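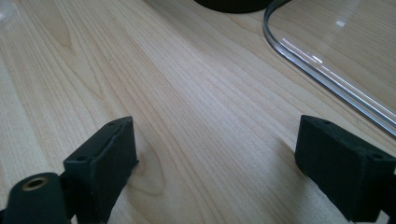
Search the Handbook Enter keyword Go

Section 7. Preparing the Yurt for Seasonal Rites

This section applies to all groups that have reserved the Yurt at the Candetti grounds for a rite, blessing, vigil, or day of silence. It covers the period from the opening of the door to the arrival of attendees. Rites held outdoors at the Dirken stones are covered separately under Open-Air Observances.

Before You Begin

The officiant named on the reservation must be present throughout setup. Groups may enter 2 hours before the stated start of the rite. Earlier access is granted only when no other group is in the building, and must be requested in writing.

Opening the Building

1. Collect the key from the lockbox beside the Sukeck gate and sign the register.

2. Unlock the outer door and fasten it fully open with the hook on the left.

3. Open the crown vent using the cord to the right of the entrance. Pull slowly until the cover rests against its stop, then tie off the cord on the lower cleat.

Note: In high wind the crown vent is to remain closed. When the vent is closed, no flame or incense of any kind may be used.

4. Remove shoes and place them on the rack. Ritual footwear with clean, soft soles may be worn inside.

5. Switch on the perimeter lights.

Arranging the Circle

6. Locate the brass marker set into the floor. It indicates the center of the building. The four smaller markers near the wall indicate the cardinal directions, with north opposite the door.

7. Place the floor cloth over the center marker before bringing in any altar, shrine, or vessel.
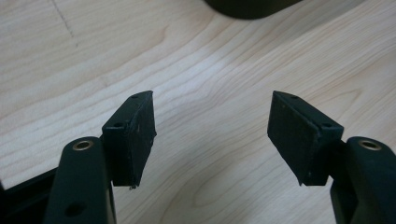

8. Set the altar on the floor cloth. Altars must be lifted into position by at least two persons and may not be dragged. The combined weight of the altar and everything on it may not exceed 1,000 pounds.

9. Lay out cushions or benches in a ring, leaving a clear path from the altar to the door. Groups that process around the circle should leave a second path along the wall.

10. Place directional offerings, if used, on the trays provided. Water, oil, milk, and mead must be kept in vessels that stand flat without support.

Caution: Salt, ash, and colored powders stain the floor finish. They may be used only in bowls. Casting them on the floor is not permitted.

Candles and Incense

11. Bring the fire blanket and extinguisher from the wall bracket to a position within reach of the officiant.

12. Stand each candle in a glass or metal holder taller than the flame. Keep all candles away from the wall lining and from hanging cloth.

13. Light charcoal for incense outside the building and carry it in using the lidded censer.

Caution: A lit candle or censer may not be left unattended, including during a procession outdoors. One member of the group must remain inside until the rest return.

Drums and Chant

Drumming is permitted until 9 p.m. After that hour, voices and hand bells may be used with the door closed. Amplified sound is not permitted at any time.

If any item of equipment is missing or damaged, record it in the register before the rite begins. Instructions for closing the building are given in Section 8.

Filed under: Site Use, Rites and Observances, Group Leaders

Contact the Grounds Office | Copyright Candetti Grounds. All rights reserved. | Back to top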